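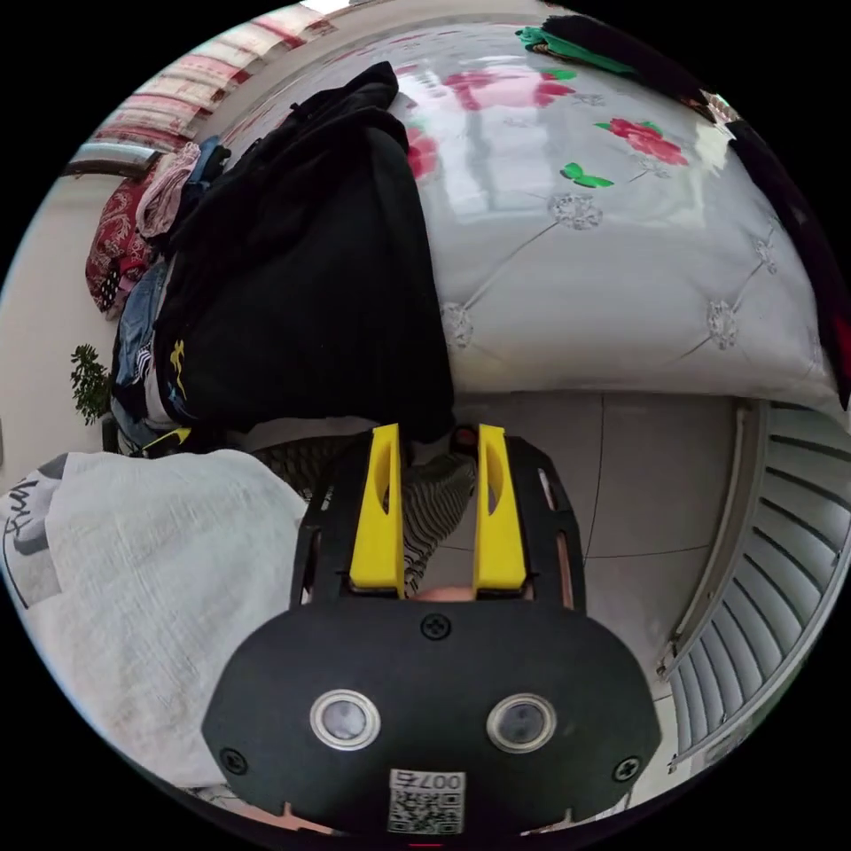 Yellow-finger handheld gripper, tidy-the-bedroom task. Slipper and blanket still on the tile.

Finger Slip and Lost Recordings: Your Questions

We had a rough March with the handheld grippers on the Jisarel home tidying project, and a lot of you wrote in about it (thank you, the reports were great!). Answers are collected on this page and we'll keep adding to them.

What went wrong?

The left finger on some units was slipping on its mount. It still opened and closed, so it felt fine in the hand, but the recorded finger gap drifted away from the real one. A robot trained on those recordings stops closing too early and drops things. Our test arm at Wundport let go of the same sock 9 times in a row before we went looking upstream.

Which recordings are affected?

We found 688 bad recordings out of the bedroom and hallway sets. Kitchen sets are clean. If yours were affected, you'll see a gray mark next to them in Stestik, and you don't have to delete anything yourself.

Do I have to redo them?

Only if you want to. Plenty of them can be rescued by working out the gap again from the video, and that repair is going better than we dared hope! Anything with a thick, floppy item in it (coats, blankets, quilted bedding) is harder to fix, so those are the ones we'd love to get again.

How do I check my gripper?

Close the fingers all the way, then open them all the way, and watch the gap number on the Stestik screen. It should come back to the same value every time. Do this 50 times before your first recording of the day. It takes a couple of minutes and it's oddly soothing. If the number creeps, stop and send us a note.

Can I just tighten the screws?

Please don't touch the ones on the rear housing. They have nothing to do with the fingers, and opening the housing means we have to calibrate the whole unit again. The finger mount has its own fastener and we'll send you the right driver with the replacement part.

Is the fault dangerous?

No one has been hurt. The fingers can pinch, though, and a loose one can jump sideways when you squeeze hard on something stiff. Keep your other hand clear of the tips and leave glass out of your tasks until your unit has the new mount.

What about tripping?

Good question, and one we should have covered sooner. Two people reported stumbling over things on the floor while watching the gripper. Look where you're stepping first, then start recording. A messy room is welcome, but leave yourself a path.

When do the new mounts ship?

The first 800 are being made by Deschamps now and go out on a Monday, with units that failed the check at the front of the line. We've been squeezing the early samples all week and they are so much stiffer!

My gripper passed. Do I still get one?

Yes. Carry on recording in the meantime and repeat the check each day.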